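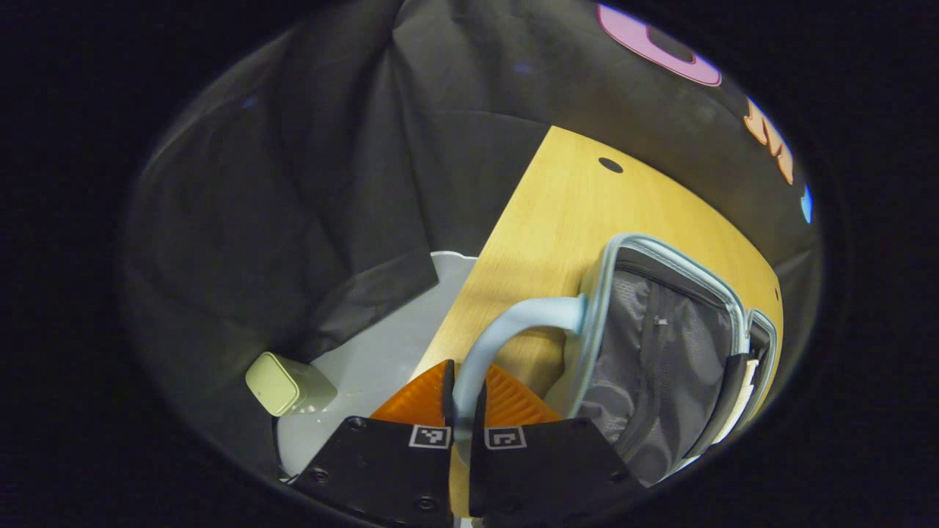

A light wooden tabletop with its small round hole, and dark grey cloth behind.

I think we clear our tables too well. In my mother's home the table always carried a case, a small box, some cloth waiting to be folded, and we ate beside them. Now every magazine wants a bare surface. I tried this in May and after 3 days I could not find my scissors. A table is for leaving things on. Let the soft case stay until tomorrow, and wipe the wood where you can reach it.

Ratree Kongkaew

This site uses cookies. Accept
Contact | © 2019 Somboon | Back to top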